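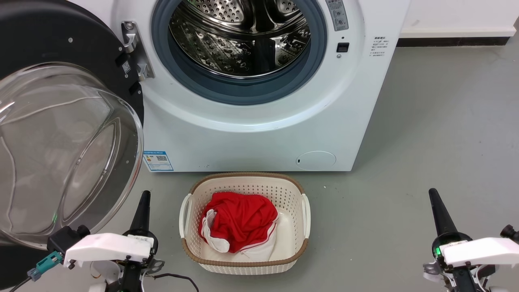
Heltden Street Parade - planning meeting, September

Minutes of the last meeting were approved, after a debate longer than the last meeting.

Route. The parade will again start at Ratanaporn and finish at the bandstand. The hill stays in. The brass section asked for its objection to be recorded, and it is.

Entries. 211 dancers have signed up, and four floats. Flameo wants to go first. So does Brarkiren. They will draw straws, with the straws supplied by neither.

Sound. Two speaker trucks, kept a full block apart this time.

Costumes. Feather glue is over budget - nearly all of it went on one headdress. Receipts are still awaited.

Any other business. There was plenty. It was held over to October.

Meeting closed at 9:40 p.m.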